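Trumumon Business Forum - Documents and Planning
Thread: Use of ready-made business plan templates in loan applications
Posted 7 Apr 2018 by kikholm_office

Members preparing applications for the small business loan program are asked to share their experience with downloaded plan templates. Our office received 20 applications in February, and 4 of them contained the same market summary, word for word. We would like to know whether members consider templates suitable for this purpose.

ledger_and_line wrote:
In my view a template is acceptable for the order of the sections and for nothing else. The cash flow pages must be prepared by the applicant. I used the Betik retail template for my own shop, which sells umbrellas, gloves and travel bags, and I removed every paragraph that came with it. The headings remained. The loan officer raised no objection. 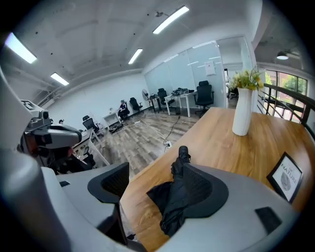
Folded umbrella, black.

northdock_supply wrote:
I must respectfully disagree with the previous member. The headings are the weakest part of the Betik file. It places the funding request on the last page, and our lender wished to see it on the first. We paid a consultant 300 dollars to rearrange the document, and I consider the money well spent.

ledger_and_line wrote:
A consultant is hardly needed to move one page. The Org version of the template already has the request at the front, and it may be downloaded from the members' area without charge.

plan_b_bakery wrote:
The Org version runs to 93 pages when printed. I would not recommend it to a business with one location. Large parts of it concern branch offices and export, and deleting them upset the page numbers in the table of contents - I had to type those again by hand.

northdock_supply wrote:
That was our experience as well. I maintain my position on the consultant.

kikholm_office wrote:
Thank you for these replies. Applicants may use any template they wish, provided that the market summary and the cash flow pages are their own work. Please send questions about page order to the lender concerned, as requirements differ.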